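A Place for the Mug, a Tray for the Socks
Home & Habits, 26th October

Most kitchens have one stretch of counter that collects whatever came out of the wash last. Ours held mugs, a drying rack and, most weeks, a few socks on their way upstairs. This fall we looked at the plain, cheap things people buy to keep that stretch under control.
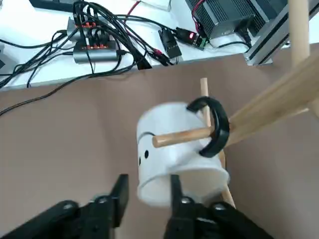
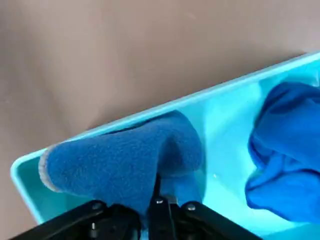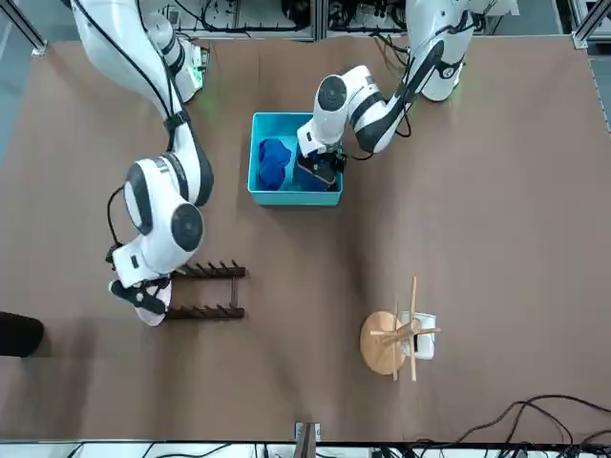 The mug tree is an old idea and has barely changed. It needs a base wide enough not to tip and arms long enough that a cup handle can't slide off when someone bumps the counter. Handles vary more than you'd think. A thick, C-shaped handle like the black one on the white cup goes over a wooden peg with no trouble, but a dainty teacup handle may not fit at all. Take your fattest mug and your thinnest one to the store and try both. Load the first two on opposite sides - a light stand will lean if everything hangs on one arm.

Pegged racks do a different job. Plates stand on edge between the pegs and air reaches both sides. The low ones slide under a wall cabinet, which the tall wire kind often won't. Wendico sells a beech rack for $31, and Novau makes one in bamboo for 99 cents less. We had the two side by side for a month and could not tell them apart by the end, except that the bamboo one needed drying underneath.

Then there are the socks. Fleece ones take longer to dry than cotton and pill if they go through the dryer with jeans. An open plastic bin is enough for them, and a shallow one is better than a deep one, where the odd sock stays at the bottom until March. Willura's comes in 3 sizes and we would skip the largest. Keep it to small things only: socks, cloths, a pair of gloves.

Wash the bin when you wash the dish rack. Wooden mug trees should be wiped with a damp cloth and left out of the dishwasher, where the joints swell and the arms work loose.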